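## Opening up the old desktops: notes from the repair table

If you have been in the shop since August, you have probably noticed the stack of desktop towers creeping up the back wall. They came to us in one big batch when the offices over on Mesa Street switched to laptops, and we said yes to the lot of them before anybody had worked out where they would go. Well, they are here now! We have been opening them up a few at a time in the evenings, usually with the radio going and a pot of coffee on, and it has turned into one of the nicest parts of the month.

I should say right at the start that an old office computer is a lovely thing to learn on. The parts are big enough to see, the cases open without much of a fight, and if you have never looked inside one before, you will be surprised how much of it makes sense after ten minutes of poking around (gently, please, and with the power cord out of the wall).

Most of the work so far has been in the drive area. We pull the old hard drive out of each machine, put a sticker on it with the same number as the case, and set it on the shelf to be wiped. Then a small solid state drive goes in its place, and the computer gets a fresh system and a good long test before it goes out the door again. The cables are the fiddly bit. They like to spring back over the very spot you are trying to reach, and I have lost more than one screw down the side of a case while holding a bundle of them out of the way with my wrist.

While a case is open we also take a good look at the motherboard and the memory slots. I like to check the tops of the capacitors first, the little cylinders standing up from the board, and if any of them are bulging the machine goes in the parts pile. After that it is a slow pass with a soft brush around the chips.
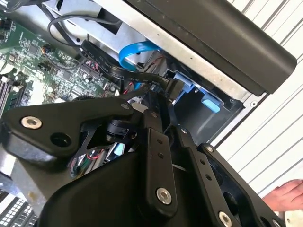 ### What we could use from you

We set ourselves a goal of 90 finished machines by the end of the season, and as of this morning there are 59 on the "ready" shelf. That leaves a nice stretch of evenings still to fill, so if you have been meaning to come by, please do. You don't need to know a thing about computers. Somebody has to sort screws, and I promise it is more soothing than it sounds, especially with a cookie in the other hand.

A few things we are short on:

- **Memory.** Any desktop sticks you have in a drawer, even the small ones. Wrap them in the bag they came in if you still have it.
- **Drive cables.** Short ones are best, and the kind with the little metal latch are a treat.
- **Screws.** The case kind and the drive kind. Mixed jars are fine! We have people who enjoy that.
- **Soft brushes.** A clean paintbrush an inch wide does the job beautifully.
- **Keyboards and mice.** Wired, please, and crumbs shaken out first.

What we can't take right now is monitors. I know, I know, everybody has one in the garage, and I have one in mine. The back room simply won't hold any more.

The Obura and Grisby reading rooms are first in line for the finished computers, and after that we will open the list to families. If you would like your name on it, write to us or leave a note in the box by the door, and tell us a bit about what you would use it for so we can match you with the right one.

Table hours are 6 to 9 in the evening, and the side door is the one to use. Wear sleeves you can push up.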